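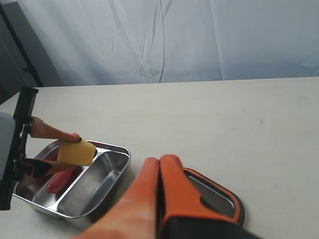

Figure 2. Divided tray on the white table, with the red piece in the narrow compartment and the yellow block over the divider.

3.1 Tray and food pieces

The portioning task uses a stainless steel tray with two compartments of different widths. The narrow one is on the left and the wide one on the right. The tray came from the Ollbridge canteen supply list, where it is sold for packed lunches. Its rim is rounded, so there is no sharp corner to catch a sleeve or a cloth.

Two stand-in pieces were chosen for the first layout: a red sausage-shaped piece and a yellow block. They differ in color, outline and surface. The red piece is glossy and long, and it rests at an angle in the narrow compartment. The yellow block is close to a cube and has a matte, slightly textured face.

3.2 Table and background

The tabletop is white. Small dark specks and faint smudges remain on it and were left in place for all layouts. A light blue-gray cloth hangs behind the table. It was not ironed, and the folds show. We compared it with the white Cusi sheet used in the spring project and kept the blue-gray one, as the tray rim was easier to pick out against it.

3.3 Reflections

Polished steel was the main difficulty. The curved inner walls of the wide compartment return bright patches when that compartment is empty. Moving the lamp changed where the patches fell but did not remove them. A dull Drellura tray was tried as a replacement and rejected; its compartments were too shallow for the block.

3.4 Layouts

The Clastside plan called for 8 layouts. Each one fixes which piece goes in which compartment and which compartment stays empty. The tray is wiped between layouts and set back against a pencil mark on the table. Measured positions are listed in Appendix B.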